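Stop printing the street name before you know anything

I read the local news the way other people eat crisps. Too fast, standing up, not really wanting it. And last Sunday I read four lines on the Lernlow Post site about a man arrested after "an incident" at a flat on Safavi Road, and by the time I'd put the phone down I knew the road, the floor, his age, his job, and that a neighbour had "always thought something was off".
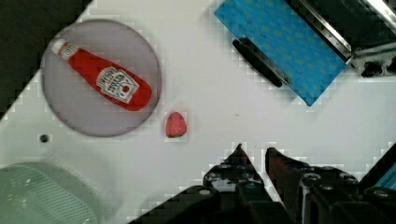 What I didn't know was what he was supposed to have done. Neither did the paper. "Enquiries are ongoing." Fine, so why am I being told which floor? I was laying the table when I read it, got as far as one grey plate with the ketchup lying across it on its side, and stopped there for a good while reading the comments, dinner going nowhere. There were a lot of comments. They had him convicted before the end of the first page. One person had put up the number of the building. Somebody else corrected it. Helpful of them.

I want to argue for something small. I'm not saying arrests should be secret. I've heard that one, and I don't hold with it, secret arrests are how you get very bad countries. I'm saying that between arrest and charge the local press should hold off on the details that let anyone with a bus pass go and stand outside the house. Street. Floor. Employer. The stuff that adds nothing to what the public understands and plenty to what the public can do.

People will say the police don't usually name anyone before charge now anyway. True enough. And papers are careful about the name, mostly, because the name is what the lawyers ring up about. So they leave out the name and print everything round it. A 44-year-old delivery driver from the top floor of a four-storey block next to the launderette. How many of those do you think there are? It's a name with the letters taken out. Anyone who lives within half a mile can fill it in, and they do, underneath, in the comments, for free.

I worked in a shop on the Prakuvov estate for eleven years. You hear everything in a shop. We had a case there, long before everybody had it on their phones, where a lad was taken in over a stabbing by the garages. Two in the afternoon, broad daylight, police tape across the path to the school. He was out again the next day. Nothing to do with it, he'd been on the wrong landing in the wrong colour coat. The paper had run the block and his age on the front. When he was let go it ran a single paragraph, page 20, under an advert for conservatories. I know the page because his mum came in and asked if I had any copies left and we stood at the counter and looked for it together. Took us two goes through.

They moved. Of course they moved. Windows went in twice.

That's one story and one story isn't proof of anything, I do know that. But ask round any estate and you'll get another one. Different garages.

Now the other side, because there is one and I'd rather put it myself than have it emailed to me. Publicity brings people forward. It does. A woman reads that a man from such and such a street has been arrested, and she thinks, hang on, that street, that van, and she picks up the phone. Some very nasty people have been put away like that and I'm glad. If the police say they need an appeal, with a location, with a description, with the lot, then run it. Run it big. That's a decision somebody has made for a reason and somebody can be asked about it after. My complaint is with the other sort. Where no appeal has been made, and the street is in there because the reporter had it, and a story with a street gets read more than one without.

And it does get read. The Post puts a little counter next to its stories, which I think is a mad thing to do but there it is. The Safavi Road piece had 3000 views by teatime. The council's decision to shut the walk-in clinic, same morning, same page, had 1430. I can't pretend I'm above it. I read the first one first. I'm only saying I know what the counter is telling the person who decides what goes up next, and its not "please be more careful".

The Avetti people, who own the Post and I don't know how many others, have a code on their site. I went and read it, probably the only one who has this year. It's not bad! Quite decent. It says accuracy, it says not intruding on grief, it says particular care with children. On suspects it says reports should be "fair and not prejudge the outcome of proceedings". And then you go back to the story and they've got the neighbour. Always thought something was off. You can't tell me that's fair. A quote like that has no business in a report where we don't even know the allegation. Off about what? His parking?

Neighbours will say anything by the way. I would. Somebody knocks with a notebook, there's a van outside with tape round it, you've been awake since the banging started. You want to be useful. You reach for something. He kept himself to himself. Well so do I, I keep myself to myself most evenings, and I've had a think about what that would look like in print if it was my door they'd come through.

Then there's the families. Nobody's been charged with being somebody's daughter. But she's the one who walks into school on Monday with the building in everyone's pocket. If her dad's charged, then it comes out, and that's hard and it's also how it has to be, courts are open and should be. At least by then there's something to answer. There's a charge with words in it. You can say "that's what they say he did" and you can wait for the trial. Before charge you've got nothing to hold on to at all, you've got a floor number.

And the victims, as well, who get forgotten in this argument by people on my side of it, and I don't want to do that. If something terrible happened in that flat then it happened to someone, and quite often that someone lives there too. Print the address and you've printed hers. Violence in the home is a good part of what these little four-line stories are, once you learn to read them. "The two are understood to be known to each other." Right. And now so is where she sleeps.

What would I actually like? Not a law. I don't trust anyone to write it. It'd be used by some councillor with a parking problem inside a year. I'd like a habit. Three things, they'd fit on a sticky note on the side of a monitor.

Until charge, the town or the area and leave it there. "A flat in the north of Lernlow." I'd have understood that perfectly well. If there's a danger to people nearby, say so and say where, obviously.

No neighbours on character. Neighbours on what they saw and heard, yes, a bang at ten past two, a man running, all that. What he was like to share a bin store with, no.

And if he's released without charge, the story gets changed at the top. The same story, the one that's already been passed round, with the same headline spot. Not a new one on a page nobody opens. This is the one I'd go to the wall for. In the old days the paper was chip wrapping by the weekend and the lad from the garages still had his windows put in. Now it's there for good. You type in the road and up it comes, "man arrested", no ending, for the next landlord and the next boss to find. It costs ten seconds to put an ending on it. I've asked the Post whether they go back and do it and had an automatic reply thanking me for my interest in advertising.

Someone will say the comments are the real trouble and they could just turn them off on crime stories. Yes. Do that as well. Do it tonight. But the comments under that piece didn't have to work very hard, they were handed most of it. Turn them off and it goes to the residents' groups instead, where it's worse spelt and lasts longer.

I've been told I'm being soft on criminals, that was my brother in law, over the phone, with the football on. I don't think I am. I'd happily see a lot of people charged quicker than they are, and I'd like it reported in full when they are, name and street and what the magistrate said. I'd like there to be a reporter sat in court to hear it, come to that. There used to be one in Lernlow every day. I can't remember when I last read a proper court report in the Post, with the evidence in it and what the defence said back, the boring bits, the adjournments. They cost money. You've got to pay a person to sit there. An arrest story is a press release and a walk down the road.

So we get the beginnings of everything and hardly ever the ends. I could tell you a dozen people arrested round here since September and I could not tell you what became of more then one of them.

I looked again this morning. The Safavi Road story's still up, same four lines. No update. Comments have moved on to whether the launderette is shutting.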